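Dilludero opens its repair-and-swap shop for good after a trial that got rather out of hand

August 27, 2025

I'm Eirini Makris, I run Dilludero, and I've been told a press release should be written in the third person by somebody calm. Well, I've got the keys to the old Matent shoe shop in my coat pocket and I'm not calm at all, so you're getting me!

We started as a Saturday-morning sort of thing in a church hall, mending toasters and swapping children's coats. The trial was meant to last 6 months. In that time 488 households signed up and we sent 955 things back home in working order, mostly lamps, kettles and radios (so many radios). The hall couldn't hold us any longer, and when the shoe shop came up for rent we went for it.

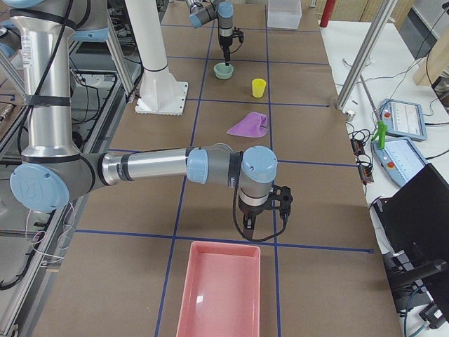

Brown paper and blue tape on the worktable.

The new shop has a repair counter at the front, a swap room behind it and a small kitchen where the kettle is nearly always on. You bring your broken thing in, you have a chat with whoever's at the counter, and they'll tell you if it's worth saving. If it is, you can sit with us and learn how it's done or leave it and come back for it. Pay what you can. Parts are charged at what they cost us.

Thodoris Katsaros is looking after electricals, as he did in the hall. "I'd like people to come in before they've had a go at it with a butter knife," he told me, and I've promised to put that in. Lorraine Rudd is on clothes and curtains. She can turn a collar while talking about something completely different, and she's started a beginners' darning table that already has a waiting list.
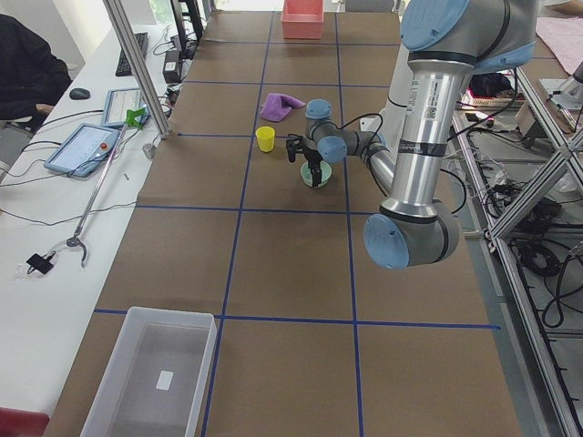
Table marked out in a taped grid.

The swap room works on tokens. One decent item in, one token out, and you spend it whenever you like. Children's things don't need a token at all, you just take what fits. We can't accept mattresses, car seats or anything with a petrol engine (please, we've had three strimmers).

Rent for the first year is covered by a grant from the Fokanow Fund and by our own jumble sales, which I'm very proud of. Fotis Antoniadis, who chairs the fund, says: "Eirini's application was 8 pages long and most of it was about hinges. We read every word."
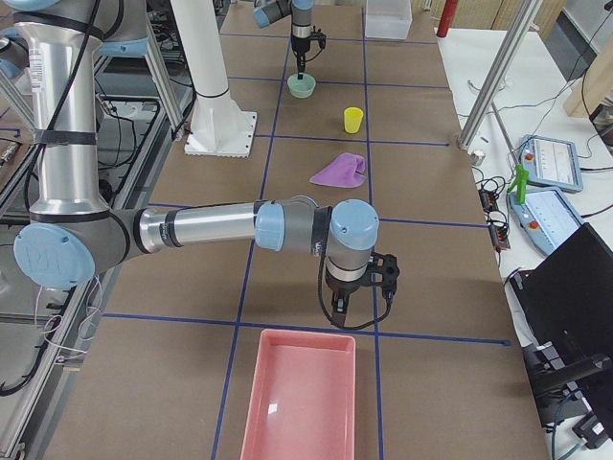 We're also starting evening classes in November. The first ones are basic sewing, bicycle brakes and how to rewire a plug, with chair caning to follow if we can get hold of enough cane. Places are free for members, and you can put your name down at the counter or ring us. Do come and say hello, even if nothing you own is broken!

For interviews or a look round, please ask for me on the shop number.

Comments

Manolis Karras: Will you look at a sewing machine from my gran? Weighs a ton, I'd need help getting it in from the car.

Lorraine Rudd: Yes please Manolis, bring it to the side door and shout.

P. Theodorakopoulos: Sorry about the strimmer.

Contact Dilludero | © 2025 Dilludero | Back to top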